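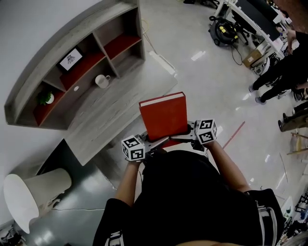 Measuring a Rectangular Pool for a Replacement Liner

Leave the pool full while you measure. Use a non-stretch tape and two people.

1. Measure length and width at the inside edge of the coping, wall to wall.
2. Measure both diagonals. If they differ by more than 2 inches, the pool is out of square. Use the A-B plot form instead of this page.
3. Measure wall height from the liner track to the floor, at each corner and at each break.
4. Measure the shallow floor, slope, hopper pad and back slope along the centerline.
5. Record the corner type: square, radius or diagonal cut.

Write every figure in inches. A side of 10 feet 3 inches is entered as 123. Do not round, and do not subtract for stretch. Briggs makes that deduction when the pattern is cut.

Steps and benches go on a separate sheet.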